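Slide 6 - what the wrist camera gives us

OK, this is my favourite part of the talk! Take it slowly. Remind people that the Haddadin policy sees nothing except the wrist view. No overhead camera, no depth. Liya Kassa argued for that from the start and I was the doubter.

Leave the picture up for a good ten seconds before speaking.
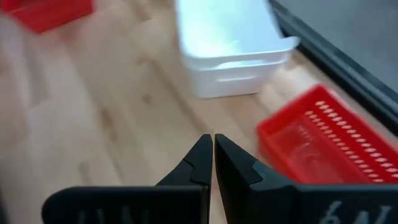 Wrist view: white lidded container, red basket to its right, gripper fingers in the foreground.

Point out the small tab on the lid, then the second bit of red in the top left corner. Ask the room which red thing they would go for - people do disagree, and that's the whole problem in one go.

Then the method. We collected 1354 demonstrations by hand and trained on short clips of them, with the fingers always in view. Adanech Adugna's idea was to let the model use the fingertips as its ruler, and I still find it lovely that this works at all.

Result: 107 successes in 137 trials at Vuludbridge. Say the number twice. Most of the misses came when two things shared a colour (go back to the picture if there's time).

Thank Fuad for the labelling. Next slide, Murkex comparison.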